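Home | Syllabus | Notes | Labs | Contact

Week 6: House rules for gripper work
Posted in March by Tainá Lopes

OK, so last time we got through the speed limits and I promised we'd do the part everybody argues about: what you check before you let the fingers close. I used to skip half of this myself (Ademir Brito, who taught me, would be happy to tell you so), and my lab notebook from those days is not pretty reading.

First rule: open wide before you come down. I want the fingers clear of the object on both sides while the wrist is still moving. If you're not sure they'll clear, back up and look again. Please don't try to "nudge it in"!

Second rule, and this one is on the checklist as item 44: look through the wrist camera at the thing you're about to grab, and also at whatever is next to it. Housewares are great practice for this, they're light and full of odd curves.
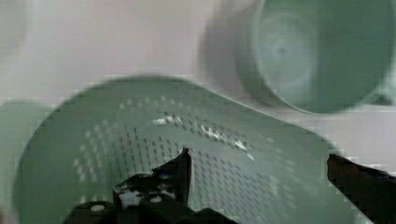 Fig. 1. Wrist view, fingers open over a green colander. Note the glare across the holes.

Glare like that bright streak can fool a detector, so our rule is that you don't trust a grasp point sitting on a highlight. Pick another spot or change the angle. Same goes for anything blurred, like the round green piece at upper right. Wait for a sharp view, then decide.

Third rule: check your fingertips at the start of every session. Scuffs on the finish are fine, write them down. A loose fastener is not fine, and you stop right there.

Fourth: log the failures too. The Nodetti set has 1089 grasps in it and I learned more from the bad ones.

For next class, read the Olatunji handout and bring me one rule you'd throw out. I mean it, I like a good fight about this stuff.

Questions: Tainá Lopes, Astside Robotics Lab | Back to top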